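Notice to Staff of the Harncombe Works

The notice was posted on 9 November 2021, beside the time clock, and it was one page long. It stated that the Doner line would pass to assisted operation, that no position would be eliminated before the end of the year, and that employees with questions should direct them to Nele Seidel in Personnel.

Raimonds Ķēniņš had 23 years of service on the line. He read the notice twice and went to Personnel.

"It says assisted," he said. "Who is assisting whom?"

Ms. Seidel consulted the guidance she had been given. The guidance said that an operator would hold a gripper and perform each task in the ordinary way, and that the record of those movements would be used to instruct the machines. The quota was 1000 recorded tasks per operator. Time spent recording would be paid at the full rate.

"And after the 1000?"

"The guidance ends there," she said.

He signed the form. He was assigned to Table 77, under the supervision of the Porach office, and began the following morning.

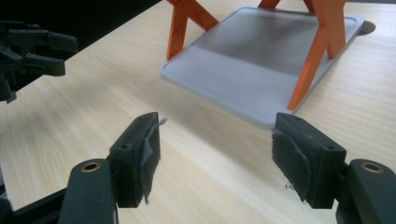
Table 77: orange stand and gray tray, with grippers at the table.

The work was not difficult. It was slow, and it required him to notice things he had stopped noticing years before, such as how far he opened his grip before reaching for a part. A supervisor named Ngô reviewed the recordings each afternoon and returned some of them with remarks. One remark read: "Operator hesitates. Please repeat without hesitation." Mr. Ķēniņš replied in writing that the hesitation was how the job was done - a person waited to feel that the part was seated - and he asked that his reply be kept with the recording.

The reply was forwarded to Ms. Seidel, who had no category for it. She opened a new file and gave it his name.

When he reached recording 618, she came down to the floor and asked whether she might try the gripper herself. He moved his chair over and showed her where to put her hand.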